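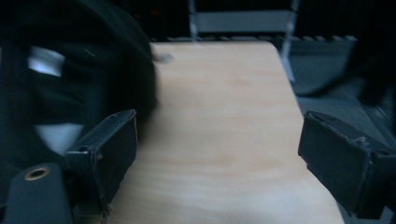 Catdale, October

Teaching the knitwear table

In the returns department of Sernora we receive every day the clothes which customers sent back. Somebody must take each piece out of its bag, look at it, turn it the right way, fold it and decide where it goes. In spring the management told us that a part of this work will be given to a machine, and that we would be the ones who show it how. I promised to write for the newsletter how it is going, and I apologize to Irina Coman that I needed two reminders.

The system is called Tawhiri. The arm itself has not been delivered yet. What we have now are the hand-held grippers, one for each hand, with two gray fingers which open and close when you squeeze. You do your ordinary work with them, and what the gripper sees and how it moves is recorded. Later the arm should learn from these recordings. One recording is one garment, from the moment it comes to the table until it is folded.

In the first week all of us were slow. A sweater that I fold by hand without thinking became a serious problem, and my wrists were tired before the morning break. Tariq Afridi was the first to find a good way: he keeps the elbows low and lets the garment hang a little before he puts it down. He showed it to the others on Sunday shift, when it is quiet, and from then on we all worked more or less like him. The trainers from Sarnero, who supply the system, had a different method in their manual. They have now changed the page.

Until the end of last month our group made 1,096 recordings. The agreement was for 1,000, so we are ahead of the plan. Some of them will be thrown away, for example when a garment fell on the floor or when the person stopped in the middle to answer a question. Shagufta Paracha checks them at the monitor and marks the ones that can be used. She used to work at the folding table with us, and she got this task after a short course. It is paid one grade higher, which I mention here as several colleagues have asked me.

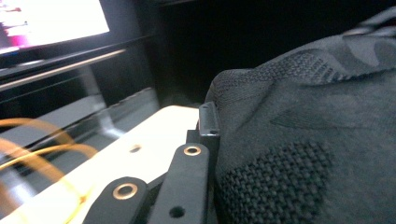 Knitwear is the most difficult group for the grippers, and for this reason we asked to have more time for it. A shirt has a collar and a front with buttons, and you always know where to begin. A sweater has no such help and it stretches wherever you hold it. Thick places and thin places also behave differently in the fingers. In a dark gray piece like the one shown, the band with fine ribs folds over itself quite softly, while the coarse patch with the raised stitches is another sort of surface, and I would hold the two with a different pressure. With my own fingers I do this and do not notice. With the gripper I had to learn to notice it, and then to explain it to Sérgio Salgado from the technical side, who wrote it all down and came back the next day with more questions.

What does it change for us? I will try to be fair. The written agreement says that no one from the table loses the job when the arm starts, and that the arm will first take only plain pieces in the usual sizes. Checking for stains, holes and missing buttons stays with people. I am glad about that, and I think it is also the correct decision. But the plain pieces are the easy part of our day - you can talk a little while you do them and rest your eyes. If only the difficult pieces remain for us, then the day becomes heavier, even with the same number of hours. I said this at the meeting and Custódio Marinho, who represents us in the talks, has put it on the list together with the question of breaks. There is no answer yet.

Another matter is the recordings themselves. The grippers record the table and what is close to it. Sometimes also a chair, a bag or a corner of the room comes in. We asked that they are not used to measure how fast a person works, and this was accepted in writing. The text hangs next to the lockers, please read it before you take a turn.

The next round will be children's clothes and scarves, and it lasts six weeks. We look for two more people, preferably one of them left-handed. Experience with the grippers is not needed and you keep your normal shift. If you want to try, write your name on the sheet at Irina's desk or speak to me during the afternoon break. Gloves are not allowed with the grippers, and please push your sleeves up before you start.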